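Search this blog
Search

Filed under: Software, Spreadsheets, Grumbling

Do you need another spreadsheet course?

August 3, 2019

My inbox thinks I can't add up a column. In July I got so many offers for discounted spreadsheet training that I started saving them in a folder, and then last month's curiosity got the better of me and I bought one. It was the Altier Complete Data Pack, marked down from 690 dollars to 30. I'd like to meet the person who paid 690.

I should say where I'm coming from. I do the ordering and stock figures for a small parts distributor, and I've used spreadsheets every working day for long enough to have opinions about merged cells (don't). I'm no expert. I learned pivot tables from a coworker at Sezer, my last job, over a couple of lunches, and most of the rest came from getting something wrong and having to fix it before a meeting.

The pack has 128 lessons. It says so on the sales page, on the welcome screen and again on the certificate. I watched nearly all of them, some at double speed, and I have complaints.

The first is padding. Lesson one is a man telling you what lesson two will be. Saving a file gets its own video. So does opening the file you just saved. Sorting and filtering are taught as separate lessons and then taught again in a "refresher," which looks to me like the same recording with a new title card. If you cut all of this you'd have a decent afternoon of material, but I suppose an afternoon doesn't look like it used to cost 690 dollars.

The second is the practice data. Every table is perfect. Dates are dates, names are spelled one way, there are no blank rows. I have never been sent a file like that in my life. The ones I get have a total typed in by hand halfway down, part numbers with a space stuck on the end, and a column called "new" next to a column called "new2." A lookup formula works beautifully on clean data and falls over on mine, and the course spends all of 2 minutes on cleaning up text. Two minutes! That's most of my job.

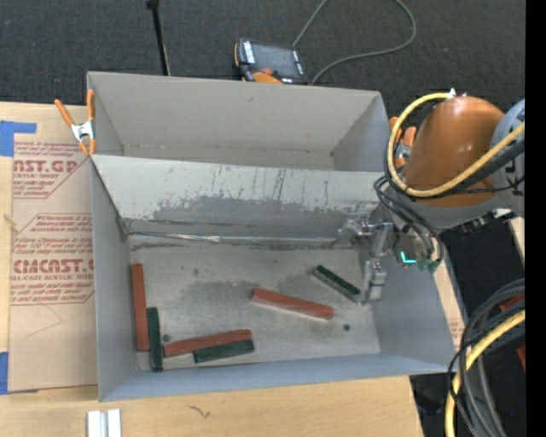 Three red, three green, one divided gray box.

My third complaint is about the charts section, which goes on forever. There's a whole lesson on 3D pie charts with no warning that you shouldn't make one. The instructor rotates it and says it gives the numbers "energy." Sure.

To be fair, a few parts were worth having. The lessons on named ranges were clear, and I've started using them in the reorder sheet, where they've made my formulas a lot easier to read back. There was also a good short section on conditional formatting that showed how to highlight a whole row off one cell. I'd been doing that the slow way for years and felt a bit silly.

Amr Abdel Hamid, who used to sit across from me and now runs reporting at Dandmont, thinks I'm being too hard on it. His argument is that new hires do need to be shown how to save a file properly, and that a beginner gets more from 128 slow lessons than from one grouch at lunch. Maybe. But the sales page doesn't say it's for beginners. It says "from zero to analyst," and I don't believe anyone gets there by watching someone else type. When I asked him whether he'd hire a person on the strength of the certificate, he changed the subject to macros.

I also tried the free trial of Plirkov, an add-in that the course plugs in about every fifth video. It promises to clean your data with one click. I gave it a copy of our supplier list and it changed every part number with a leading zero, so that was the end of that – I uninstalled it and went back to TRIM and swearing.

So would I tell you to buy the pack? If you've never opened a spreadsheet and you like being walked through things, 30 dollars won't ruin you. If you already use one at work, pick the thing that annoys you most this week and search for how to fix that. Then do it on your own messy file. And ignore the countdown clock on the offer page. Mine ran out, I refreshed the page, and it started over.

Next time I'll put up my list of keyboard shortcuts – the short list, the ones I really use.

Contact | Copyright 2019, all rights reserved | Back to top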